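Grasp planner loves the basket, ignores the sandwich

Asked by Milagros Calvo, 06/01/2020

I'm running the Stameo planner with the stock segmentation on a wrist camera. Job: take a wrapped sandwich out of a basket, put it on a white tray. It proposes 100 grasps per cycle and nearly all of them land on the basket rim. Admittedly it's a very graspable rim.

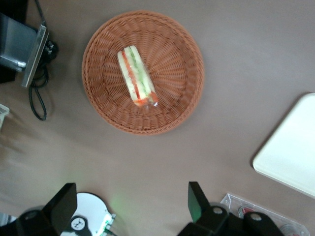
Wrist view at the pre-grasp pose. Sandwich is in clear wrap, lying diagonally.

Depth on the plastic is mostly holes. I raised the exposure and got brighter holes. Any ideas short of changing lunch?

3 answers

Mizanur Gamage
Your planner samples where the depth is good, and a braided rim has lovely depth. Mask first, sample second: segment in RGB, fill the depth inside the mask from its valid neighbors, then set roi_only to true. It's false by default, for reasons lost to history. Also take the yaw from the mask's long axis, so the fingers close across the short side.

hamdy_fan38
works fine for me with a can

Rikon201
Seconding the mask. Check your min_cluster too. Mine was 400 and it threw out every thin object without so much as a warning.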